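Session 7 — Grippers, and how to compare them without fooling yourself

Read before Friday. Bring the log sheet, a pencil and closed shoes. The last of these is a lab rule and I didn't write it.

## Where we'd got to

Last week we tried the two-finger gripper on wooden blocks, and everybody's gripper was marvellous. Blocks are flat, stiff and forgiving. A clothes peg would have done well on them. If you wrote "works on all objects" in your report, go back and add the word "wooden".

This week's material is kinetic sand. It holds a shape for as long as you're polite to it, then it sags, splits or sticks to whatever touched it last. Squeeze too little and it slides out; squeeze too much and you have two smaller pieces and a decision to make about how to score them.

## The three set-ups

We have the following, in order of how much they'll annoy you.

- **Kirkstead, curved fingers.** Tapered tips, matt black, wide at the base. The default on bench 2.
- **Kirkstead, flat pads.** Same body, same motor, different fingers. More contact area, and more surface for sand to stick to.
- **Barroso parallel jaw.** Stronger, slower to close, and set to an older controller that thinks in steps instead of millimetres. The conversion table is taped inside the cupboard door. Marleny Ayala made it and it's right. The one in the manual isn't.

All three run from the Clamance controller, which takes a closing width, a speed and a force limit. The force limit is a number from 0 to 500. It has no units. I've asked. Treat it as a setting you can repeat and don't quote it as newtons in anything with my name on it.

## What counts as a trial

One trial is: approach, close, lift, hold, lower, open. Write the result down before you touch anything, including the sand. Especially the sand.

Score each trial like this:

| Score | Meaning |
|---|---|
| 3 | Shape lifted and set down, outline still recognisable |
| 2 | Shape lifted and set down, but visibly damaged |
| 1 | Something was lifted, though you'd be hard put to call it a shape |
| 0 | Nothing lifted, or the arm stopped itself |

The gap between 3 and 2 is where friendships end. Gilberto Quintero and Amparo Figueroa spent most of a lab slot in May arguing over one dented rim, and their fix is now policy: the person scoring doesn't know which fingers are fitted. One of you runs the arm, the other looks away until the gripper has backed off. It feels silly for two trials and then you stop noticing.

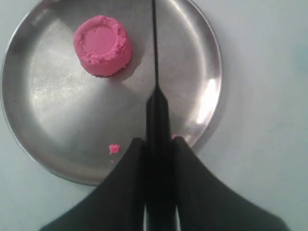

The wrist camera deserves a section of its own, mostly because people trust it too much. It sits close to the fingers and moves with them, so the fingers hardly shift in its view while everything else swings about. That's handy for lining up the last stretch of an approach. It's poor for judging height. Two things at different heights can look as if they're about to touch when there's a comfortable gap between them, and the other way round, as the dent in the Barroso will confirm.

Shiny surfaces make it worse. Polished metal throws back the ceiling lights, and the brightness setting reacts to the glare by darkening the thing you wanted to look at. Fix the exposure by hand before your first trial and leave it alone. Changing it halfway means you've compared two cameras, and your title says you compared two grippers.

## Things that spoil the comparison

**Old sand.** It behaves differently after an hour of being handled. Swap the order of the fingers between runs so that one set doesn't always get the fresh stuff.

**Dirty fingers.** Grains on the tips change the grip. Wipe between trials with the dry brush. A damp cloth leaves you with a different experiment.

**The operator.** You'll be better at trial twenty than at trial one. This is lovely for you and a nuisance for the data. Do your practice first, and don't log it.

**Choosing the picture you like.** Last year's group logged 136 trials and put a single still in the report, of the best lift of the lot. I have nothing against good lifts. Put a bad one next to it.

## A word on "failure"

Visitación Sotomayor's write-up is on the Undum page under past work, and it's the one to copy in spirit. She gave half her discussion to the trials that scored 0 and sorted them by cause: came in too high, closed too early, force limit reached. The flat pads had the better average, but nearly all their zeros had the same cause, and it was one she could fix by lowering the approach. Her average on its own would have hidden that, and averages usually do.

## For Friday

1. Pick two of the three set-ups. If you pick all three you'll finish none of them.
2. Write your guess at the top of the sheet, in ink, before you start.
3. Use the same mould and the same force limit throughout.
4. Log every trial, including the one where you leaned on the bench.
5. Brush the fingers and put the lid on the tub before you go.

Begoña Goicoechea runs the afternoon bench and will sign your sheets. She reads the guesses aloud. Sheets with the guess filled in afterwards are easier to spot than you'd think, as the handwriting gets so much more confident.

Reading for next week: the controller notes, sections 2 and 3. Skip the part on suction cups. We don't have any, and we tried asking.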